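Posted 7/1/22
By Rovanthorpe Police Oversight Office

Community Panel Members Wanted, Use-of-Force Review

The Rovanthorpe Police Oversight Office is looking for 11 residents to serve on a panel that will review the city's use-of-force policy. The panel starts work in September and will meet for 3 months.

Members will read the current policy, hear from officers and residents, and help write recommendations on restraint, de-escalation and the release of body camera footage. The recommendations go to the city council and will be made public.
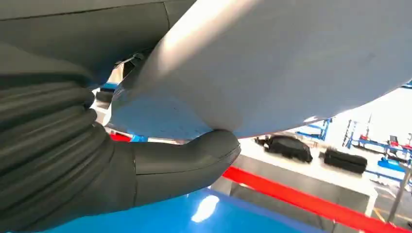

You must be 18 or older and live within city limits. No legal or police background is needed. We welcome applications from people who have filed a complaint against the department, and from relatives of people who have been hurt during an arrest. A past arrest or conviction does not rule you out. Current employees of the police department and their spouses may not serve.

Meetings are held on weekday evenings in the Pradis Building, second floor. The building has an elevator. Members are paid $300 a month, and child care is available on site if you ask for it one week ahead. Spanish interpretation is provided at every meeting.

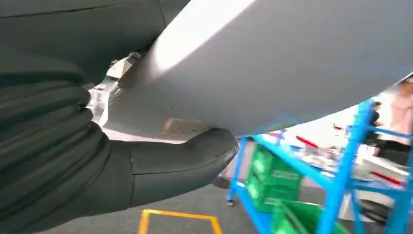

Please plan to attend every session. If you miss more than two, your seat will go to an alternate. Some of the material includes video of people being injured, and members may step out at any time. Members also sign an agreement not to share the names of witnesses.

To apply, send us one page telling us where you live, why you want to serve, and which evenings you are free. Letters of support are not required. You can mail your application or drop it off at the front desk. Applicants chosen for an interview will hear from us by phone or letter.

Contact: Police Oversight Office, 532 Uchida Street, Rovanthorpe | © 2022 | Back to top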